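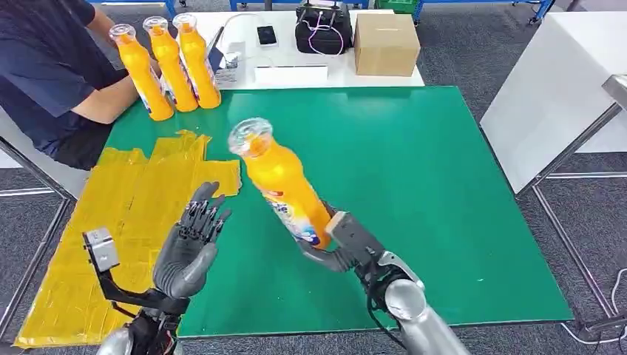 Gallery: a morning at the bottle table, Torkovside

Welcome to our little corner of the website, and thank you for stopping by.

Anyone who has come to the hall for a supper or a rummage sale will know the long tables. For bottle mornings we lay out the big green mats, and I can't tell you what a difference they have made. Before we had them everything slid around and clattered, and poor Toivo Lahtinen could hardly hear his radio in the next room. Aarne Miettinen found ours at Goltach when they were clearing out the back of the shop – two mats for one table, so there is always a clean one.

Bottles on the mat. Yellow-orange with clear caps, and labels in white and blue with a touch of red. I do love that color, it cheers up the whole table even on a gray morning. Three of them are standing in a row and a fourth is held at a tilt over the green, cap end up.

Yellow plastic. All those thin, crinkly sheets along the side of the mat make a tremendous rustle when you gather them up. We like to smooth them flat and fold them in half before they go in the box, and Sunita Grewal has a way of doing it with the side of her hand that I have never managed to copy.

If you would like to join us, the next long session is in June, and we keep it to 45 minutes before the break and 60 after. Wear sleeves you can push up, and bring your own mug if you are fussy about mugs, as I am. Lunch is usually something from Mazza, and there is always too much of it.

Questions about the mornings can go to Despina Chiriac at the front desk, who also has the key to the cupboard where the mats are kept.

Page updated 2019-03-18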